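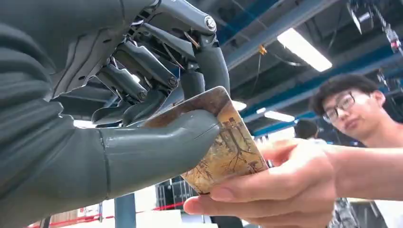 **Ticket 293 – Wrong filmography on actor profile page**
Opened: 18/03/2024
Reported by: Leonora Sebastian
Assigned to: Bogdan Piątek
Site: Drodard (actor biographies)
Priority: normal

**Report**

The profile of Leonora Sebastian (me) shows TV roles which are not mine. There is another actress with the same name, older, who played in the hospital series "Dudton" for six seasons. My page now lists her whole series and also her birth year. My own two films are missing. A casting office wrote to me to ask about the hospital role, so please treat it soon.

**Bogdan, first check**

I can confirm the error. The biography text is correct, only the credits table and the birth year are wrong. I cleared the page cache and loaded the profile again. Same result.

I also looked at the edit history. No editor touched this page since November. So the change came from the nightly import.

**Bogdan, second check**

The import takes credits from the Lekis feed. Each person there has a number, and our table connects this number to our profile. For this profile the number was empty. When the number is empty, the script searches by name and takes the first match. The first match is the other actress.

I ran a query for all profiles with an empty number. There are 74. Most of them have a rare name and the credits look fine, but I did not check each one yet.

**Weronika Wysocka, editorial**

Please do not delete the credits table completely. Last time we did this, the photo captions disappeared too and I had to write them again by hand. Can you only hide it?

**Bogdan**

Yes, hidden now. The captions are still there, I looked.

Steps done:

1. Stopped the import for the 74 profiles.
2. Put the correct Lekis number in the profile of Ms. Sebastian.
3. Ran the import by hand for this one page.
4. Changed the script – with an empty number it now skips the person and writes a line in the log.

After step 3 the two films are visible and the hospital series is gone. The birth year stayed wrong, as it is saved in a different field. Serpil Dursun corrected it in the editor.

**Leonora Sebastian**

Thank you, the page is good now. In the search results the old year is still shown under my name.

**Bogdan**

The search index is built again every night. Please look tomorrow and write here if it is still old. I keep the ticket open until then. The other 73 profiles go to Weronika as a separate task.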